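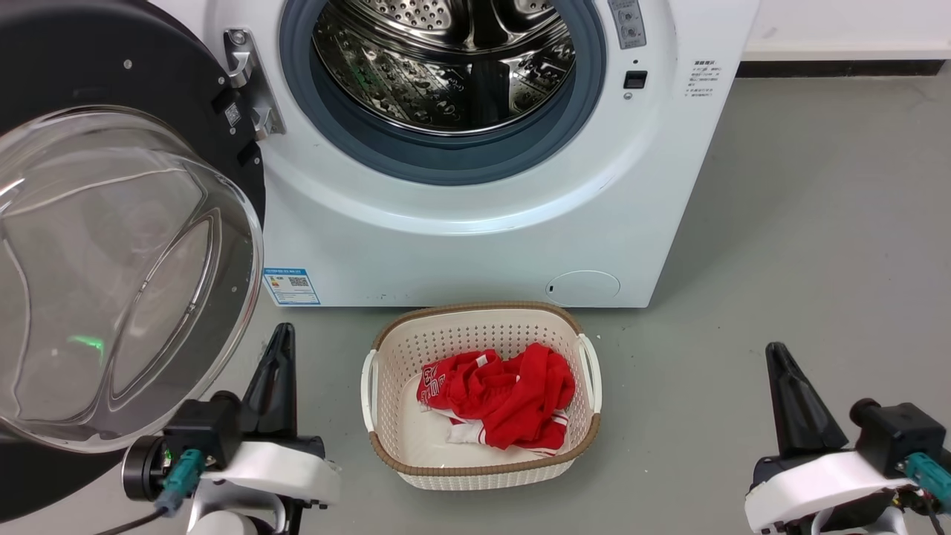
Laundry job, front loader, basket on the floor between the two grippers.

3 min read

From: Lev Palamarchuk
To: home-machines list
Date: 15 January 2020
Subject: Re: Can any of them do the washing yet?

Elisa Tedesco wrote:

> My sister runs a small guest house and asked me whether she could
> buy something that would do the laundry. I said no, but then I saw
> the Clendetti film and wondered if I was out of date. It loads a
> whole basket and shuts the door. Has anyone here tried it with
> ordinary clothes?

Elisa,

You are not out of date. I would tell your sister to wait.

We have been working on loading since November, with two arms and a front loader much like anyone has at home. The picture at the top is the job as the arms meet it: door open, drum empty, a red top in the basket with something white under it.

The red top is the easier of the two. It is bunched up, so there are plenty of folds for the fingers to close on. Flat things on the floor of a basket are harder. The fingers slide over them, or catch the basket and drag it along. Our best run so far got 3 garments out of every 4 into the drum without help, and that was with shirts we had used many times before. With clothes it had not met, it did worse.

Sleeves are the other trouble. One goes in, the rest hangs over the rubber seal, and the arm reports that it has finished. Sena Asamoah is working on a second look into the drum before the door is closed. It adds time, and a load already takes far longer than it would by hand.

Then there is the sorting. A red top and a white one in the same basket is a question most people settle without thinking. Ours puts in whatever it can reach. Arsen wrote a colour check, but it goes wrong under warm lamps and we have switched it off for now.

As for the Clendetti film, I have not tried their machine. I would ask them how many takes there were and whether the speed was changed. Josée Turcotte asked Fumenex the same thing about their folding table and did get a straight reply, so it is worth writing.

I can send the run notes to anyone who wants them.

Lev

2 replies
Shared 3 times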